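12/7/18
Tadport bench, drinks setup

Protective stop on the right arm again this afternoon. Run 11 of the set, during the ice step. The arm went down toward the bowl, the gripper slowed, and then the controller dropped out with a joint 2 torque fault. Left arm held position. No contact with the glassware and nothing broken.

Pulled the log before clearing the fault. The torque on joint 2 climbs for 152 ms before the trip, so it was a push against something stiff and not a spike from noise. My guess is the gripper came down on packed ice with the scoop trapped under it. The Eltov script uses a fixed depth for the scoop, taught back in August with the bowl less full. More ice in the bowl and the same depth will load the arm every time.

Cleared the fault from the pendant, jogged the arm up by hand at low speed, and checked the cables at the gripper for pinching. Found none. Joint zero still good. Left the rest of the bench as it was so the layout matches the log.

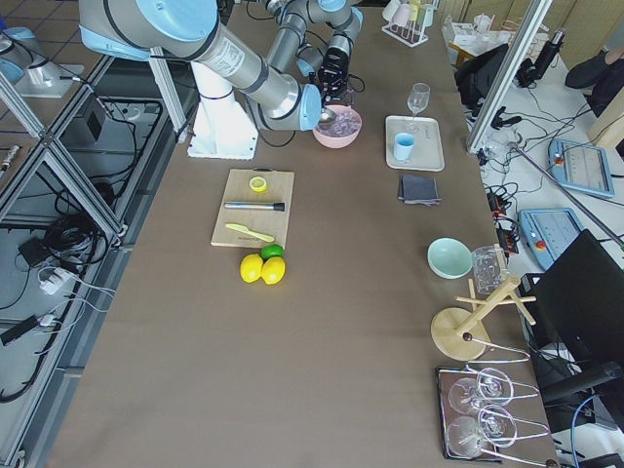 Right arm over the ice bowl, scoop tip at the rim. Board, lemons and lime in their usual spots.

Tried two changes after that. First, lowered the force limit on the down move so the script backs off before the controller trips. It backed off, but it then carried on to the pour with no ice and reported success, so the Prarine checker needs a real failure state there. Second, raised the taught depth a little. Ran clean twice, which proves very little.

Also noticed the cycle counter on this arm is past 2000 and the joint 2 brake check is overdue. Probably unrelated — the log looks like a load problem — but it should get done before more runs.

To do:
Brake check, joint 2
Replace fixed depth with touch-and-stop
Add fail state to checker
Send log to Escobedo

No unattended runs on the ice step until the first two are done. Tag is on the controller.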